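Open day demo station – cup stacking stalls, log and fix
Sep 28, 2024
Posted by the Jevano demo bench

Ticket opened by the bench, closed by the bench. Writing it up properly because Cluludus have the same two-arm station and they host next.

Symptom: right arm goes to place the third cup on top of the two base cups, gets most of the way there, stops. No fault light, no error on the laptop. Just sits there holding the cup. Left arm fine. Happened in the morning dry run, then again with the first visitor group standing right there. Third group too. Not every time, which made it worse.

Setup, for anyone who doesn't know it: two arms, one table, one laptop running the Skultalus controller build 17. Paper cups upside down, two at the bottom, one on top. Then the fruit and plate routine after that. We run the cups first because kids like it and it's quick to reset.

What I tried, in order.

1. Restarted the controller. Worked for two runs, stalled on the third. So no.

2. Swapped the cups. Somebody had said the old ones were getting soft from being squeezed. New sleeve, same stall. Put the new ones in anyway, they do hold their shape better.

3. Turned the grip force down on the right side. Bad idea. Cup slipped out halfway over and rolled under the table. Put it back to where it was.

4. Checked the place height. Base cups measured against the saved pose, fine. Re-taught it anyway, waste of fifteen minutes that I didnt have.

5. Ran the right arm alone with the left one parked all the way back. No stall. Ran it over and over with no stall. OK, now we're getting somewhere.

6. Brought the left arm back to its normal waiting spot, jaws open, pointed at the cups. Stall came back on the second go.

So it's something between the two arms and not the cup, the grip or the height. Looked at the settings for the shared zone in the middle of the table. The left arm's waiting pose had been changed for the open day so that visitors could see the open fingers from the front rope. Looks good. But it puts the fingers close enough to the pyramid that the right arm comes in for the top cup and the zone check says wait. Then it waits for the left arm to back off, and the left arm has no reason to back off, since its next job only starts when the cup is placed. Both of them being polite forever.

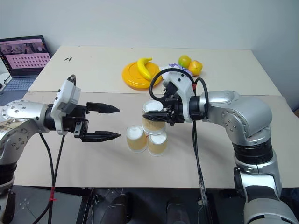
Why it didn't do it every time – the two base cups get set down by hand between groups. Set them a bit toward the right arm and there's enough room. Set them a bit toward the left arm and there isn't. Whoever reset the table decided whether the demo worked, without knowing it. Mostly me.

Timeout on the zone wait was set to 2000, which I read as milliseconds. It's not, not in build 17. It's seconds. So it would have given up and thrown an error eventually, long after everybody had gone to get lunch. That's why we saw no message. Berhe sent the release notes over and it's in there, in the part I skipped.

Fix, in two parts:

a) Moved the left waiting pose back by 13 millimeters. You can't tell from the rope. Fingers still open, still facing the cups.

b) Zone timeout changed from 2000 to 2. Now if they do lock up it tells you right away and you can hit resume instead of standing there talking about the weather.

Also put small pencil marks on the table for the base cups. Not part of the fix, just should have been there.

After the fix: ran it through the rest of the afternoon, no stalls. Did move the base cups to the left on purpose between groups, as far as I thought a tired person might put them. Placed fine. Moved them further than that and got the timeout message like we wanted. Resume worked.

One more thing that came up while I was in there. The cable off the right wrist hangs down over the front edge of the table. It's got enough slack for the cup routine, but check it before you run anything that sends that arm to the back of the table. I stopped the fruit routine once to look at it, it was ok, kept going. Would like a clip there before the next visit.

What to say to visitors if it stops: "it's waiting for the other arm." That's true and people were fine with it. One school group asked better questions during the stall than during the working runs – why does it wait, who goes first, what if they both want the same cup. Teacher asked if we could make it do it again. I could by then.

For Cluludus: don't copy our saved poses from before today. The file with "openday" in the name is the bad one. The one ending in "b" is good. Check your timeout units before doors open, and do the dry run with the base cups in a few different spots, not just the good spot.

Still open:
– cable clip, right wrist
– ask Skultalus to show the unit next to the timeout box
– base cup marks in something that wont rub off

Status: fixed, watching it through the September visits. Will reopen if it stalls again.

Comments

cluludus_bench
Thanks, we had the openday file loaded already. Swapped it. Our timeout was at 2000 as well so I guess everyone copied from the same place.

tallgrass
Was at the open day with my two kids, I think we were in the third group. They've been stacking cups on the kitchen table ever since and telling each other to wait. Nice to know what was going on!

mk_arms
Why not have the left arm back off whenever the right one asks for the zone? Moving the pose works, but you're one bumped cup away from the same thing.

Jevano demo bench
@mk_arms yes, that's the right way to do it. Needs a change to the task order and I wasn't going to do that with people at the rope. On the list.

oldcontroller
Seconds. Got me too, different build.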